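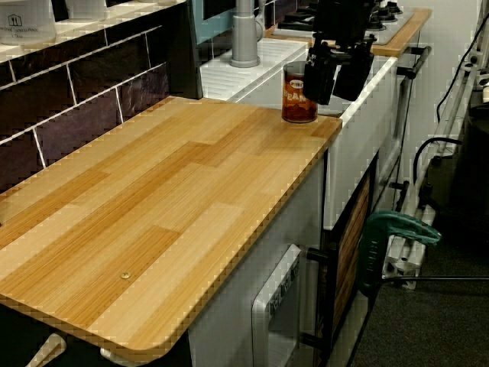 Beans on the worktop, play kitchen size.

I've been trying to cook from the cupboard all through February, mostly because Nerys Voyle dared me to. Her chilli takes 400 g of beans, 2 onions and far more cumin than you'd think! Mine came out a bit thin the first time (I got impatient and took it off after 44 minutes), but with rice and a squeeze of lime we still polished off the lot.

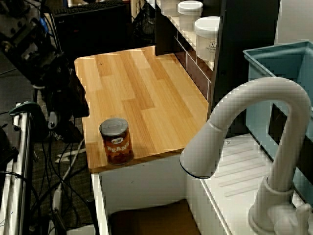

Beans again, near the corner this time.

Next up is Shanthi Roy's dal, if she ever sends me the recipe. Shanthi, I've bought the lentils!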